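Bench Tips: Keeping a Two-Arm Tabletop Cell in Shape

Power down at the wall before touching anything behind the rail. The joint lights should be out on both arms. Support each forearm by hand as the brakes or motors let go.

Rail and mounting plates
Check the plate screws with the short hex key, cross pattern, a little at a time. A loose plate shows up first as a wobble at the wrist with the arm reaching for the back wall. Do not slide a plate along the slot to get better reach unless you plan to calibrate again. Wipe the slot with a dry brush. Oil in the track collects grit and lets the nuts creep.

Cables
Follow the purple cable from base to wrist with your fingers and feel for flat spots. Leave a loop at the elbow big enough for full bend, and no bigger. A loop that can catch on a post will catch on a post. Replace ties that have gone stiff. Cut the tail flush, then turn the cut end away from the cable.

Gripper fingers
Clean the lattice with a dry toothbrush, working from the tip down. Crumbs and glitter settle in the pockets and end up on the next thing picked up. Use no solvent on soft fingers. Close the fingers on a strip of paper and pull. If it slides out on one side only, reseat that finger before you change the grip force.

Wrist camera
Blow off the two lenses, then one pass each with a lens cloth. Press the connector home with a thumbnail. Dropped images at one wrist angle usually mean the cable there is pulling.

Table and walls
Sweep the tabletop before each session. Pull the cloth on the walls flat and clip it low, where the fingers cannot reach the clip.

Smooth hard cases
Grip a case by its narrow sides, clear of latches and hinges. Lift slowly until the case is upright, and hold for a count of two before moving sideways.

Our cell was at 2,737 cycles when the left wrist connector was last changed. We have logged a check every 595 cycles from then on. Kesar plates and Stodura ties are what we stock; other makes fit.

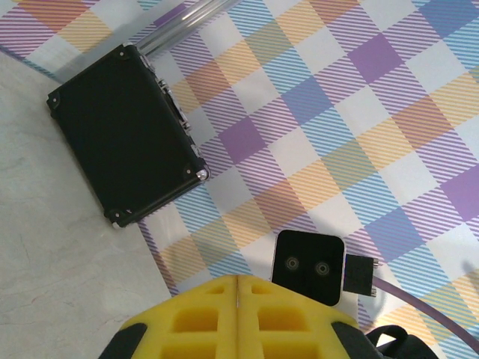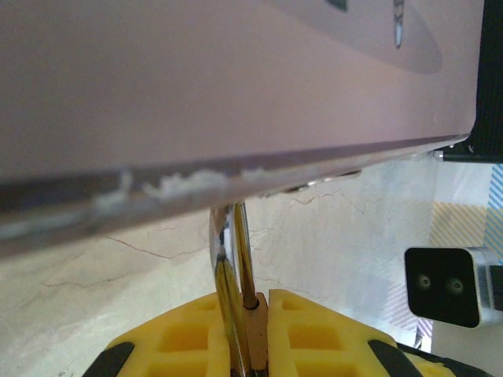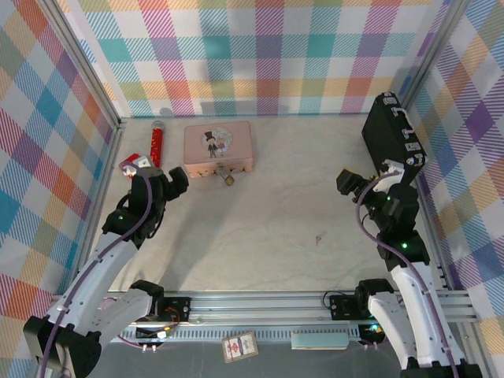
Gruvesby Shop Notes, No. 34, page 2

After any of the jobs above, run both arms at low speed through home, reach and back. Listen at the elbows. Then test the grip on one light object and one heavy one before going back to normal speed. Write the cycle count and your initials on the card by the switch.

Corrections and further tips to Pádraig Mac Carthaigh at the Coughlan bench.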